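May 14, 2021

Clothing notes, continued from the page with the coffee ring on it. Table cover is the pale one again, and I still like it for this. Navy shows up so much better on it than on the gray cover we used before, when I kept losing the edge of a hem against the cloth and had to feel for it with my fingers. It does wrinkle, though. I smoothed it down first thing, and by the time we were properly going it looked slept in. Csenge says iron it, I say it will only do it again, and so we went on with it as it was.

The job was the navy pieces out of bin 211: look each one over, turn it right side out, agree on a fold and write the fold down so that whoever opens the bin in July doesn't start from scratch like we did. Iman had the list and I had this notebook, and between us we managed to write most things down twice.

Polo shirts. The trouble is always the collar. If you lay the shirt flat on its front and bring the sleeves in, the collar rides up and you get a lump at the top that spoils the whole stack. What went better was to button it all the way, lay it on its side for a moment and pull the shoulder seams together before turning it down on its front. It feels like an extra step but it settles the collar nicely. Keep the small red emblem on the outside of the finished fold – Judit asked for that specially, so she can tell a polo from a plain shirt without unfolding it. She has been very patient with our stacks and I would like to give her this one thing.

Trousers. Hold them up by the waistband first, with both hands, and let the legs drop. I know it looks like fussing, but you see straight away whether one leg has twisted, and the white stripe down the side is a great help because it either runs true or it doesn't. Then lay one leg over the other, stripe on top, smooth toward the hem, fold in half and then in half again. Bastien likes thirds. We tried thirds. Thirds sit well in the hand and then slide off each other in the bin, so halves it is, and he took it very well.

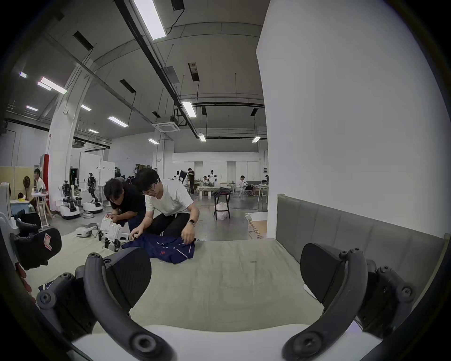
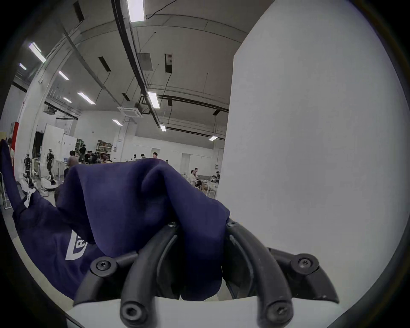
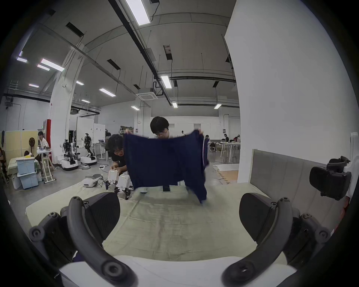 Navy work: the polo on its side on the table cover first, the trousers held up by the waistband last.

One more thing on bunched cloth, before I forget it. When a piece comes up in a heap, look for the label before you start pulling. A sewn label gives you an edge to begin from, and once you have an edge you can walk your hands along it to a corner. Pulling at the middle of a heap only makes a tighter heap. Margit showed me this years ago with pillowcases and I have been passing it on ever since as if it were mine.

On washing: Biloreck on the short cycle, cool, inside out. The prints are holding up and I would rather not test them. The Mészáros softener leaves the cotton too slippery to stack, so please leave it on the shelf, even if it smells lovely (it does smell lovely). Margit wants to try half a capful. I have said yes to one load, provided it is the old towels.

Labels for the bins: Iman has the Lostar roll, 100 to a roll, and was tempted by the box of 1,000. I talked her out of it. At the speed we label things, that box would outlive the shelving.

Still open:
Shelf 9 needs a divider between shirts and trousers, or they lean into each other.
Collar fold to be drawn out properly, with the steps, and taped inside the bin lid. I'll do it if someone else does the lettering.
A loose button on one of the polos, second from the top. Csenge has the navy thread.
Sleeves: in straight or at a slant? Judit says straight, Iman says slant. I folded one each way and left them side by side on the shelf, so please look at both before you give an opinion.

Iron for the table cover is in the tall cupboard, Csenge, if you really want to.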